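Zwischenbericht an die Neltora-Stiftung
Projekt: Führung und Krankenstand in kommunalen Betrieben
Berichtszeitraum bis Ende Juni

Liebe Frau Abdelaziz, liebe Asmaa,

du hast mir beim letzten Telefonat gesagt, ich solle bitte keinen Bericht schreiben, der klingt wie ein Antrag. Also erzähle ich einfach, wo wir stehen (die Tabellen hängen ja sowieso im Anhang, und die Abrechnung kommt wie immer getrennt).

Wo wir gerade sind

Die Befragung ist durch! 2.355 Beschäftigte haben den Bogen vollständig ausgefüllt, und damit liegen wir besser, als ich im Winter zu hoffen gewagt hätte. Zur Erinnerung: Wir wollen wissen, ob sich die Fehlzeiten in Stadtwerken, Bauhöfen und Verkehrsbetrieben danach unterscheiden, wie lange eine Teamleitung schon im Amt ist und wie oft sie mit ihren Leuten unter vier Augen spricht. Alter, Schichtmodell und Betriebsgröße rechnen wir heraus, soweit das geht.

Am schnellsten waren die Verkehrsbetriebe, am zähesten die Bauhöfe. Dort haben wir am Ende Papierbögen hingeschickt, was im Antrag nicht vorgesehen war und beim Porto ein kleines Loch gerissen hat. Malou Zoëga hat die Bögen mit zwei Hilfskräften eingegeben und jeden zehnten doppelt geprüft. Die Abweichungen waren harmlos, meist vertauschte Schichtkürzel.
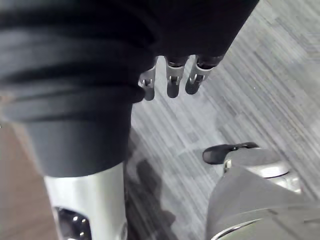
Was sich abzeichnet

Bitte noch nicht weitergeben, das sind wirklich nur die ersten Modelle. In Teams mit regelmäßigen Einzelgesprächen fallen die Kurzzeiterkrankungen niedriger aus, bei den langen Ausfällen sehen wir bisher gar nichts. Die Amtsdauer der Leitung spielt eine kleinere Rolle, als ich vermutet hatte. Ich hatte in meinem Kopf schon ein halbes Kapitel dazu geschrieben, das kann ich jetzt wegwerfen.

Spannend finde ich die 569 Personen, deren Leitung im Befragungsjahr gewechselt hat. Da gehen die Fehlzeiten erst hoch und nach einigen Monaten wieder zurück, allerdings nur in den größeren Betrieben. Ob das am Wechsel liegt oder an den Umstrukturierungen, die dort gleichzeitig liefen, können wir mit diesen Daten nicht trennen. Malou ist vorsichtiger als ich und möchte das Ergebnis erst zeigen, wenn die zweite Welle drin ist. Wahrscheinlich hat sie recht.

Ein erster kurzer Beitrag ist im Hausheft des Instituts erschienen, den Methodenteil drucken wir dort in zwei Folgen ab. Ich setze dir den Auszug gleich hier herein, dann musst du nicht suchen.
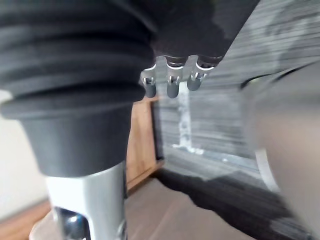 Dronum-Hefte, Nr. 64

»Fehlzeiten werden in den Betrieben sehr unterschiedlich erfasst. Wir verwenden deshalb die Selbstauskunft der Beschäftigten und gleichen sie dort, wo eine Betriebsvereinbarung es erlaubt, mit den Personaldaten ab. Ein solcher Abgleich liegt für 716 Befragte vor.«

Soweit der Auszug. Der Abgleich war der mühsamste Teil des ganzen Halbjahres. Mit jedem Personalrat mussten wir einzeln reden, manchmal dreimal, und in Ninthorpe (unser Vergleichsstandort, du erinnerst dich) gelten noch einmal andere Regeln zum Datenschutz. Die Kolleginnen dort waren aber großartig und haben uns ihre Vorlage für die Einwilligung überlassen, die wir jetzt übersetzt überall nutzen.

Hakelig ist nach wie vor die Auswertungssoftware. Hamdy läuft inzwischen stabil auf dem Institutsrechner, nur die Ausgabe der Mehrebenenmodelle müssen wir noch von Hand nachformatieren. 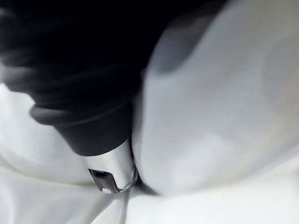
Malou hat dafür ein Skript angefangen, und wenn das fertig ist, sparen wir uns bei der zweiten Welle eine Menge stumpfe Arbeit. Bis dahin plane ich die Zeit lieber ein.

Geld und Termine

Die Personalmittel liegen im Plan. Beim Porto sind wir drüber, bei den Reisen deutlich drunter, weil viele Gespräche per Video liefen. Ich würde den Rest gern umwidmen und bitte dich um eine kurze Zusage per Mail. Die zweite Befragungswelle startet im Oktober, die Fragebögen dafür gehen im September in den Vortest. Gestrichen habe ich den Block zur Weiterbildung, den haben viele nur halb ausgefüllt.

Ruf gern durch, am besten vor zehn Uhr, danach sitze ich meistens in irgendeiner Besprechung.

Herzliche Grüße aus dem Institut, auch von Malou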